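The Clean Counter Con

By Ezekiel Tran

My sister-in-law pays a monthly fee to be told to put her toaster in a cupboard. The service is called Silasance, it costs 30 dollars, and for that she gets a phone call with a "home flow guide" who has never been in her kitchen. The toaster goes in the cupboard at night and comes out again at breakfast. She says she feels lighter. I asked her where she keeps the cereal now and she changed the subject.

I have been reading decluttering books for longer than I'd like to admit, partly for work and partly because I am a messy person who would love to be wrong about all this. The pitch barely changes from one to the next. Your stuff is making you tired. Get rid of it and you will sleep, cook, call your mother. The proof is always a story about a client, and the client always has a first name and a garage.

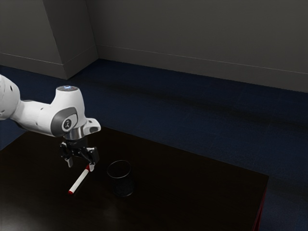
What the courses sell

I signed up for the Prirnex weekend course in July, paid for it myself, and did every exercise. You empty a room onto the floor. You pick up each thing and say out loud what it is for. By lunch I had told a box of extension cords that it was for electricity. The instructor, on a video that had plainly been recorded for some other product, congratulated me on my honesty.

Then came the second half, and the second half was shopping. Having thrown out 15 mismatched containers, I was shown a matching set. Having lost the drawer where I kept pens, batteries and takeout menus, I was offered a tray to put inside the drawer, with little walls. Plurkadmont makes the tray, and Plurkadmont also sponsors the course. I don't think that's a scandal, but I do think it belongs somewhere more obvious than the last page of the workbook.

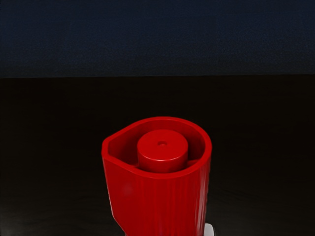

A red container with an open top, seen from above.

The trouble with the tray is that it assumes you know what you own and how much of it. Real households don't work that way. In mine the number of batteries swings between none and far too many, and a slot sized for four is wrong nearly every week of the year. A big ugly drawer handles that fine. So does a shoebox. I went back to the shoebox after 2 weeks, and the tray is now in a closet, where it is clutter.

Fans of the method will say I didn't commit. They say it about everyone who quits, and it makes the method impossible to test. If you're calmer afterward, the system worked. If you aren't, you kept too much. I'd take the claims more seriously if anyone selling them could tell me what failure would look like.

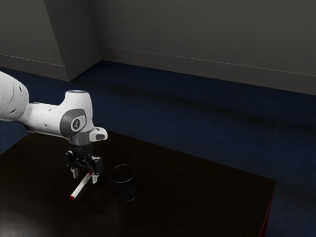

So should you keep everything?
Keep what you use and what you'd pay to replace, and let the rest go when it gets in your way. You don't need a weekend for it, or a phone call.

I'll give the movement this much: moving house convinced me that most people, me included, own things they've forgotten. When we left the apartment on Whitfield Street I carried down 20 boxes and could have told you the contents of maybe half. Some of it went straight to the thrift store, and I haven't missed it. But I haven't slept better either — the new place is next to a fire station.

What bothers me more is the moral tone. An empty counter has become a sign of good character, and it's an easier sign to show if you can afford to buy things again. My grandmother kept jars and string and bread bags, and she'd been broke enough times to know why. No guide on a phone was going to talk her out of them.
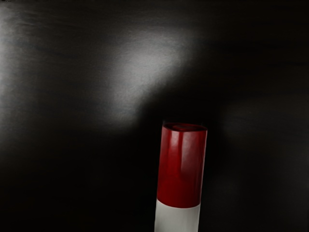
Red over a second color, against a dark, glossy surface.

My sister-in-law renewed in the spring. She has moved up to the plan that includes closets. Last time I visited, the toaster was out on the counter in the middle of the afternoon, plugged in, with crumbs around it, and she made us both a grilled cheese in the pan beside it and didn't mention flow at all.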